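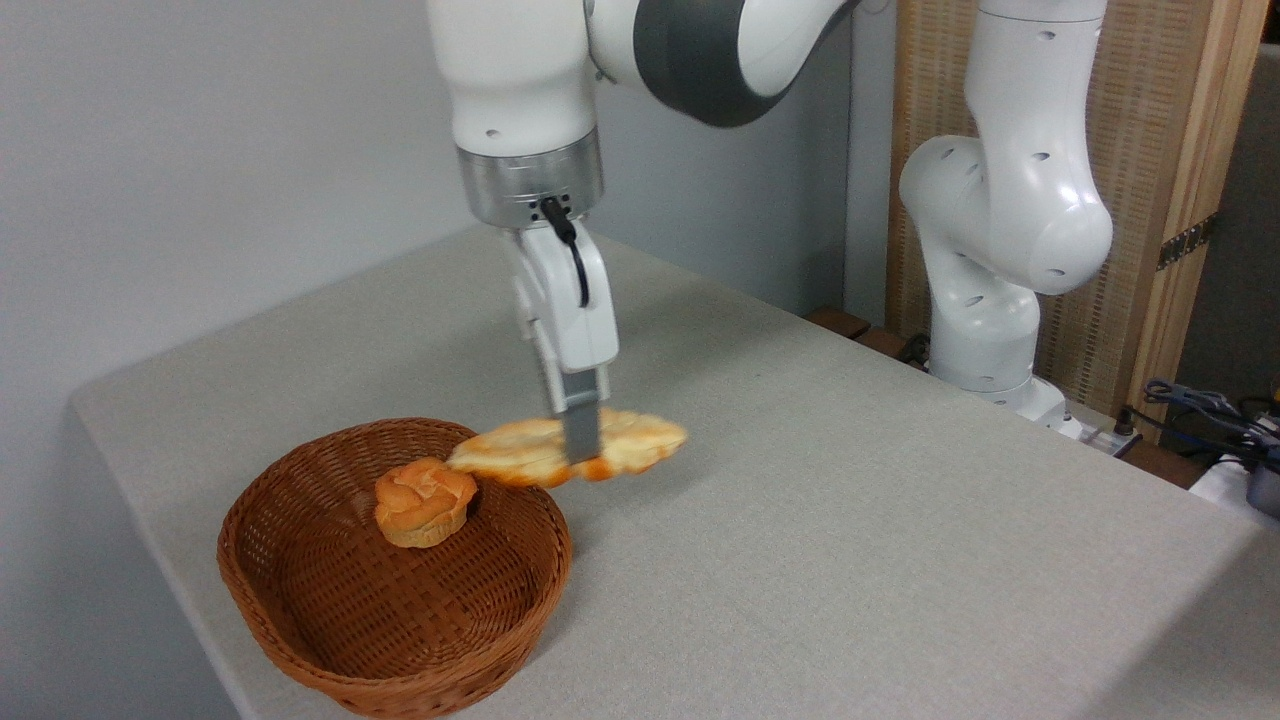
January 2018

Today I finally looked at the hinges of the back gate. All winter they made a terrible noise, and the gate hung so low that I had to lift it with my knee to close it. I went to the Manolakis shop in Prurkgate and bought two new strap hinges, 303 mm long, and a box of screws. The man there asked me if the gate is heavy. I said I had never weighed it, and he gave me the thicker ones.

Taking off the old hinges was the hard part. Of the screws, four would not turn at all. I put oil on them, waited for 37 minutes with a cup of tea, and tried again. Three came out - the last one I had to drill. The wood behind the top hinge is soft, so I moved the new one a little higher, where the post is still good.

My hands were so cold that I dropped the screws in the grass, and I think one is still there.

The gate closes now with one finger. The latch is too low by nearly 57 mm, naturally, because everything has moved up. I tied it with string for tonight. My neighbour from Encombe Road says I should paint the hinges before May. I still have some black paint from the Coten job, if it did not dry out.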